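Hutomport Opens Expanded Print and Mailing Centre

Commercial printer Hutomport has moved its direct mail, catalogue and stationery services into a single production centre in Fondimholm. The centre began taking customer orders in June.

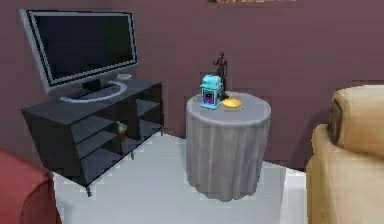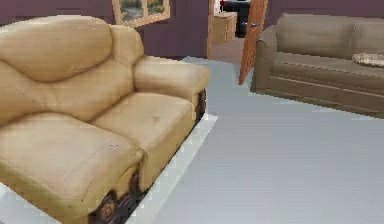 Computer renderings: a television on a low black media console, top, and a tan leather loveseat.

The company said the centre combines prepress, digital printing, folding and mail preparation, work previously divided between two sites. It employs 102 staff, five of them in a new colour proofing unit headed by Adhiambo Bakilana.

The minimum order for addressed postcards has been lowered to 200 pieces. Letterhead and envelope orders will continue under existing terms.

"Smaller organizations have asked for shorter runs and a firm mailing date," said Upendo Sang, general manager of Hutomport. "The new centre allows us to offer both."

A total of 163 account holders have been transferred to the new ordering system. Remaining customers will be contacted by their account representative. Enquiries about bulk rates may be directed to Majdi Akl, Customer Accounts.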